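Judon for two-arm bedroom chores: my take after 10 weeks

I should say up front that I paid for my own license, and that I came to Judon from writing all my own planning code, so I'm a bit of a grump about anything with a nice front end. It's a planning and control package for two-arm robots, made by a small outfit called Zullby. You give it your arm model, your cameras and a task, and it works out paths for both arms together so they don't smack into each other or drag the thing they're holding in two directions. That last bit is what sold me!

Setup was an afternoon, most of it spent on calibration. The wizard walks you through 21 poses and then tells you how far off each camera is. I like that it gives you the error per camera, in millimeters, so you know which one to redo. The older version (I tried the April build first) just said "poor fit" and left you to guess, so if you bounced off it back then, it's worth another go.

My test job is tidying a bed, which sounds easy until you try it. Soft things squash, they fold over, and the planner has to decide where the edge of a pillow even is. Judon lets you mark an object as "soft" and then set a squeeze limit for the pair of grippers, plus a separate one for each side. I left it at level 7 and hardly touched it again.

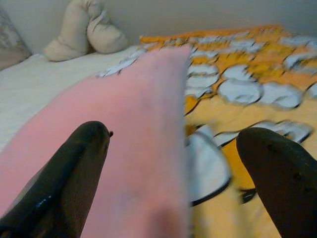 Same pink pillow both times, on the same yellow bedding. 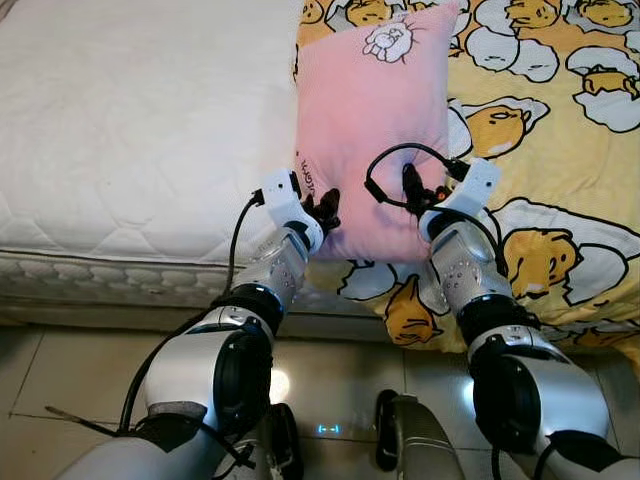 Perception is the part I have mixed feelings about. The segmentation is good with plain fabric and gets jumpy with busy prints. On loud bedding the mask flickers, and you can watch the outline wobble in the viewer while the planner keeps changing its mind. Chiamaka Danladi over in the Hinddale user group put me onto the mask smoothing option, buried three menus deep under "Legacy" for some reason, and with that set to 8 frames things calmed down a lot. Please move it somewhere sensible, Zullby!

The replay tool is my favorite thing in the whole package. It lines up the wrist views, the head view and the joint plots on one timeline, and you can scrub back and see exactly what the planner believed at any moment. I used to do this with a pile of scripts and a lot of swearing. You can also drop notes on the timeline (mine are mostly "why???").

Gripes: the logs are huge, the dark theme makes two of the plot lines the same gray, and there's no way to pause one arm while the other holds its position, unless you write a plugin. I tried Nnaji for a while too, and it does let you pause a single arm, but its replay is bare bones and I missed the timeline every day.

If you only have one arm, skip it, you'd be paying for stuff you can't use. For two arms and squishy objects I'm renewing, and I've already asked support about the gray lines. They say the next update.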